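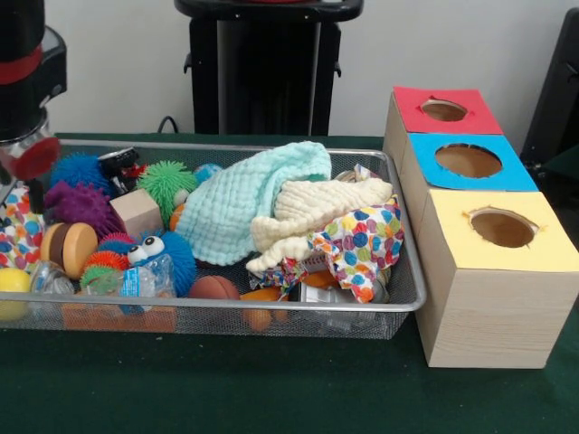
Nadberg folding play table: three months in

I bought the Nadberg in May, mostly because our living room had turned into one long obstacle course and I wanted a play surface I could put away at night. I love this thing! It's the first piece of kids' furniture we've owned that I'd happily buy twice.

Setup took me 16 minutes with the little wrench that comes in the box. The legs fold flat with a firm click, and when it's closed it slides behind our couch (I measured before ordering, and you should too). At $169 it isn't cheap. Our old Wemo cost less, but it wobbled every time somebody leaned on a corner, and the Nadberg just stands there - even with two kids pushing from opposite ends.

The cloth top is what won me over. Blocks don't skid, dropped toys don't clatter, and crumbs come off with a lint roller. Grape juice is another story. I blotted it fast and there's still a faint ring if the light is right.
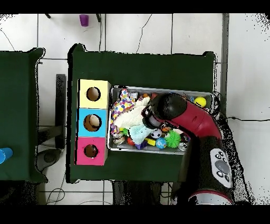

Rarnuda wrote in the comments on my first post that the cloth on theirs started to lift at one corner after a year, and that a strip of fabric glue fixed it for good. Mine is still tight, but I've put a tube in the drawer.

Two small gripes. The rubber feet leave gray marks on light floors, and the carrying strap is too short to go over a shoulder in a winter coat. I'd still pick it over the Maldonado, which has nicer legs but a slick top that sends every marble straight to the floor.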